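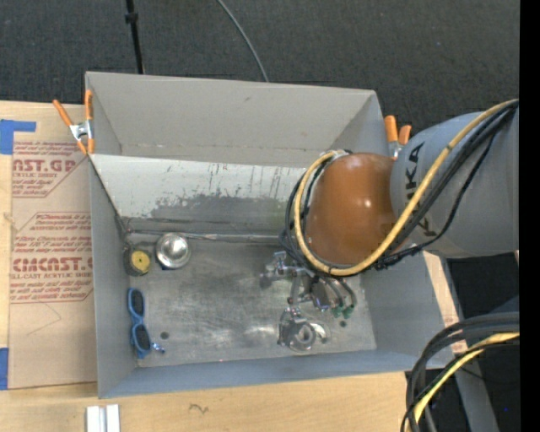
Cajón de herramientas grande, gris y con el fondo gastado: ¿lo forro, lo pinto o lo dejo?

Foro Taller y bricolaje > Orden y almacenaje

bela_bakos
Buenas. Tengo en el taller un cajón gris grande, rectangular, abierto por arriba, con las paredes altas y abiertas hacia fuera. Lo uso para soltar lo que voy sacando de los bolsillos y de la mesa. El suelo es de metal y está bastante castigado: rayado, con zonas brillantes y otras con manchas más oscuras. El panel inclinado de dentro ha perdido la capa clara en la parte baja y se ve gris oscuro.
El cajón va apoyado sobre un tablero de madera clara y no quiero cambiarlo de sitio. Mis dudas son dos:
1. Si merece la pena repintar el panel o si se va a volver a pelar igual.
2. Cómo separar las cosas pequeñas. Casi todo acaba a la izquierda, junto a la pared.
Presupuesto, 39 euros como mucho.

mireille_g
Yo no pintaría. Tuve una bandeja metálica parecida, la lijé, le di imprimación y dos manos de esmalte, y a los cuatro meses estaba otra vez pelada por donde arrastraba las cosas. Pon una alfombrilla de goma cortada a medida y olvídate del suelo. El panel déjalo como está, que no molesta a nadie.

Parsa_taller
No estoy de acuerdo con lo de no pintar. Depende de la pintura. Un esmalte de bote normal no aguanta, pero un epoxi de dos componentes sí. Eso sí, hay que quitar bien lo que esté suelto antes, con cepillo de alambre y luego lija, y desengrasar. Si lo pones encima de lo viejo se levanta a placas.

mireille_g
Parsa, con 39 euros el epoxi se le lleva casi todo y le falta lo de separar las cosas pequeñas, que para mí es lo importante.

Parsa_taller
Un bote pequeño cuesta 15 en la droguería de mi barrio. Le sobra.

nisreen.harb
A mí la pintura me da igual, lo que no me gusta es lo de las gafas. Eso azul que hay contra la pared izquierda son gafas, ¿no? Aunque no sé si son de protección. Si lo son, no deberían ir sueltas en un cajón metálico con una cosa de acero o de lo que sea al lado. Las lentes se rayan y luego no te las pones porque no ves bien. Una funda blanda o un gancho en la pared, fuera del cajón.

bela_bakos
Sí, son las de taller. Las dejo ahí por costumbre. Me apunto el gancho.
Lo redondo oscuro con el círculo amarillo es el metro.

Svend_Th
¿Y lo plateado que está al lado del metro? Por los anillos parece la tapa de algo, o un cuenco boca abajo.

bela_bakos
Un cuenco. Lo uso para los tornillos cuando desmonto algo, y luego lo dejo por ahí.

Svend_Th
Pues ya tienes medio problema resuelto. Pégale un imán por debajo y déjalo fijo en una esquina. Antes comprueba que el suelo del cajón coge el imán, porque si es aluminio no hay nada que hacer. A mí me pasó con una cubeta Flillis, compré los imanes y tuve que devolverlos.

nisreen.harb
Buena idea, y así la pieza pequeña azul y plateada que está junto a la lente de abajo va dentro del cuenco. Una cosa de ese tamaño suelta es la primera que se pierde.

Parsa_taller
Lo del imán no lo veo. Cada vez que quieras volcar el cuenco en otro sitio vas a tener que arrancarlo. Mejor un separador. Sabbagh vende unas tiras en L que se atornillan, de 8 cm de alto.

Svend_Th
¿Atornillar en el suelo del cajón? Más agujeros para que entre óxido. Si son separadores, que vayan con cinta de doble cara.

Parsa_taller
La cinta con aceite y polvo dura dos semanas.

mireille_g
Limpiando antes con alcohol dura bastante más. Los míos llevan desde diciembre.
Béla, otra cosa: el cordón fino que tienes enredado en la esquina izquierda, encima del metro y del cuenco. Recógelo con una brida o con velcro. En cuanto metas la mano con prisa te llevas el cordón y todo lo demás detrás.

bela_bakos
Eso es verdad, me ha pasado.
He pasado un imán de nevera por el suelo y agarra, poco pero agarra. De momento hago esto: goma en el fondo en la mitad izquierda, cuenco con imán en la esquina, gancho para las gafas y velcro para el cordón. El panel se queda sin pintar por ahora.

Parsa_taller
Tú mismo. Por lo menos dale un cepillado a la parte levantada y pasa un trapo con aceite, que si no va a seguir comiéndose hacia arriba.

Svend_Th
Ojo, si pones goma debajo del cuenco el imán va a agarrar menos todavía. Recorta la goma en esa esquina.

bela_bakos
No había caído. La recorto. ¿De qué grosor la habéis puesto vosotros?

mireille_g
La mía es una Grarkmont de 4 mm. Con menos se arruga.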